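ダンジョンシンセ・ダークアンビエント総合 > ライブ・イベント
スレッド:Jeltance 初期曲のみのライブ、行った人いる?

1:地下室の鍵盤
2020/06/15
外に出られない日が続いて、1月のことばかり思い出しているので立てます。
Jeltance が Plaleo でやった「初期カセット期の曲だけ」の夜。定員100人の箱で、前売りは2分で消えたと聞きました。自分は譲ってもらって入れたので、運だけで生きています。
正直、あの時期の曲を人前で聴ける日が来るとは思っていませんでした。本人が昔のインタビューで「あれは若気の至り」と切り捨てていたので。若気の至りに五千円払いました。後悔なし。

2:霧笛
いました。後方の柱の裏です。見えたのは柱ですが、良い柱でした。
1曲目のオルガンの持続音だけで十分近く引っ張ったの、最高じゃなかったですか。隣の人は途中で時計を見ていましたが。

3:kabi_tape
隣の人です(たぶん)。
あれは長い。原曲は四分ですよ。カセットの片面に収めるために四分にした曲を、収める必要がなくなった途端に倍以上にするのは、編集者のいない作家と同じです。

4:霧笛
>>3
この界隈で「長い」を欠点に数える人に初めて会いました。

5:地下室の鍵盤
>>3
わからなくもないです。ただ、後半で低音が一段下がるところ、あれは四分だと出ない重さだと思うんですよね。家で原曲を聴き直したら、急に予告編みたいに聞こえてしまって困っています。

6:石段
行けなかった組です。セットリスト、どなたか書いていただけませんか。
公式には「初期作品より」としか載っておらず、秘密結社の回覧板のようです。

7:地下室の鍵盤
>>6
曲名を言わない人なので、題名のわからないものは特徴で書きます。

・1本目のテープのA面1曲目(例の長いやつ)
・同じくA面の、鐘の音で終わる曲
・2本目から「Stola」
・「Stola」の続きのような短い間奏
・コンピにだけ入っていた行進曲ふうの曲
・「Mensah」
・アンコールに、聴いたことのない静かな曲

最後のは未発表だと思っています。

8:kabi_tape
>>7
最後のは未発表じゃないです。2本目のテープの初回分だけに入っていた隠しトラックで、再発で削られたもの。うちにあるのは484番。手書きの通し番号つきです。

9:石段
>>8
急に上座に座られた感じがします。

10:霧笛
>>8
うちは227番ですが、B面の最後には何も入っていませんよ。無音のあとカチッと止まるだけです。そのカチッを含めて好きですけど。

11:kabi_tape
>>10
B面ではなくA面の最後です。しかも音量がひどく小さい。ヒスノイズに埋もれているので、ヘッドホンで普段の倍くらい上げてみてください。そのまま次の曲に入ると耳が終わるので、そこは自己責任で。
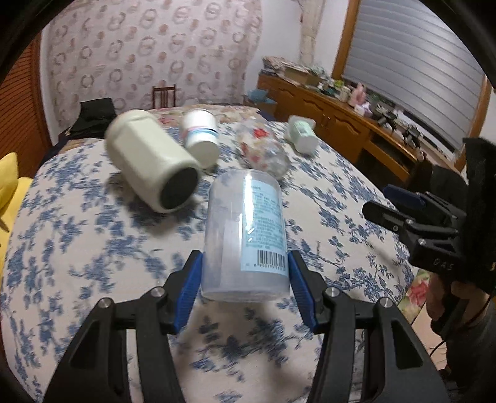
12:霧笛
>>11
デッキのベルトが伸びきっていて、いま何を再生しても半音低いんです。全曲が一段と陰鬱になって、これはこれで。交換用のベルトを注文したので、届いたら確かめます。

13:地下室の鍵盤
半音低い227番、それはそれで聴きたい。
隠しトラックだとすると、アンコールの途中で前列の数人が妙に深くうなずいていたのも納得です。こちらは新曲だと思って神妙にしていました。恥ずかしい。

14:nurikabe_drone
流れを切ってすみません。少数派の意見も置いておきます。
自分はあの夜、あまり乗れませんでした。機材が新しすぎる。昔の音の安っぽさは、安い鍵盤で無理やり城を建てようとしていたから良かったわけで、きれいな音源で同じ旋律を弾かれると、観光地の再建天守みたいでした。エレベーターつきの。

15:kabi_tape
>>14
そこは反対です。「Mensah」の弦は、昔の音だと何が鳴っているのか十数年わからなかった。あの夜ようやく和音だと判明しました。

16:nurikabe_drone
>>15
わからないままで良かったんですよ、あれは。

17:霧笛
>>14
>>15
お二人とも、行進曲の太鼓が明らかに走っていた件には触れないんですね。

18:nurikabe_drone
>>17
あそこは良かったです。唯一、城が傾いていた。

19:石段
行っていない身で恐縮ですが、ますます行きたくなってきました。物販はどうでしたか。

20:地下室の鍵盤
>>19
Tシャツと、「Stola」のパッチと、歌詞カード。歌のない曲ばかりなのに歌詞カードです。買いました。中身は森の描写が二ページ続いて、最後に機材一覧。愛読しています。
Tシャツはロゴが読めないので、母に「木の根?」と聞かれました。ほぼ正解だと思います。

21:石段
歌詞カード、余分に買った方がいたら譲ってください。森の部分だけでも。

22:kabi_tape
次の作品が初期の路線に戻るという噂、出どころをご存じの方いますか。Plaleo の店員さんが言っていたという話は見ましたが、あの店の人は毎年そう言っています。

23:nurikabe_drone
戻るなら鍵盤も戻してほしい。それだけです。

24:霧笛
ベルトが届きました。交換して、A面の最後、ヘッドホンで音量を上げて聴きました。
入っていました。アンコールのあの曲です。何年も持っていて、毎回その手前で巻き戻していたことになります。
なお、忠告を忘れてそのままB面に行ったので、右耳がまだ少し変です。

25:kabi_tape
>>24
だから言ったのに。おめでとうございます。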